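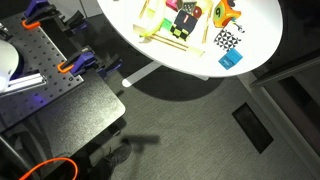
**Ratih Subramaniam** · @ratih_at_flaritari · June · thread

**1/** We finally wrote down our bench rules for tabletop manipulation work at Flaritari! One page, both sides, taped up by the door. I've wanted this for so long. Going to post the good bits, steal whatever you like.

**2/** Rule one is my favorite and it's the dullest: hands on every clamp before power. You touch it, you try to wiggle it, you say "tight" out loud. Those purple and black ones with the orange pads get the same treatment as everything else, every morning and again after lunch.

**3/** (The saying it out loud part was Nidia Taipe's idea and I rolled my eyes at it for a week. Then I caught myself skipping the wiggle on a day I was working alone and not talking. So it stays in, bold type.)

**4/** Clamp handles count as part of the workspace. If a handle reaches out past the edge of the plate, it goes into the collision model with its full length. We used to model the plate as a clean rectangle and call it done. Please don't do that.

**5/** Pads fully on the surface, too. A pad half over an edge will feel tight when you check it and creep later. If you can't get the whole pad down, move the clamp.

**6/** Next up, clutter! We love clutter. Sticks crossing under things, a shiny red ball right up against something soft and black, a curved yellow thing in everybody's way. A tidy row of blocks tells you very little about how a grasp planner copes with a real table.

**7/** But messy has to be messy on purpose. The rule: whoever lays out the table takes a photo before the first run, and the photo goes in the log with the run number. No photo, no run. We're at 937 runs in Narkier (our logbook tool, home-grown, ugly, beloved) and the newer ones are SO much easier to go back through.

**8/** Names for objects. We had a "ball," a "red ball," a "cherry" and a "small ball 2," and you can guess how many objects that was. Now there's one list, and if you bring in something new you add it to the list before it touches the table.

**9/** Things with a number printed on them do NOT get called by that number. I know, it's tempting, the orange one has a big 9 right there on a green circle. Then somebody reads "9" in the notes as a trial count and an afternoon is gone. Ask me how I know.

**10/** Patterned cards: write down where they are at the start and at the end of a session. If the card has moved and no one logged it, the session is marked suspect. We don't delete suspect sessions, we just don't quote them.

**11/** People stuff. Feet and cables share the floor, so the floor gets its own section. Loops of cable get routed or taped before motion is enabled. If you're standing next to the base, the person at the keyboard says your name and waits for you to answer. A nod doesn't count.

**12/** Speed! Anyone inside the line, we run at the reduced setting, full stop, even for "just one quick pose." Our line is 600 mm past the farthest point the tool can reach. That number came out of our own risk assessment for our own setup, so do yours, don't copy mine.

**13/** Somebody always asks if a house rule sheet replaces the actual safety standard. Nope! It sits underneath. Ours has a line at the top saying which document wins when they disagree, and it's never the sheet.

**14/** Stop button test at the start of each shift, from every spot a person could be standing. It takes 3 minutes. We log who pressed it.

**15/** One I argued for and lost: I wanted a hard cap on objects per layout. Nidia said a cap would just make everyone build the same table over and over, and after looking through run 557 and its neighbors I think she had me. They were all the same table.

**16/** Still open: what to do about changes in lighting during a long session. Right now the sheet says "note it," and people write things like "sunnier." If your group has a rule for this that people really follow, please reply, I'd love to see the wording.

**17/** Folks at Gunawan have asked for a copy so I'm cleaning up the typos tonight. I'll post the text version under this once Nidia has been through it with her red pen.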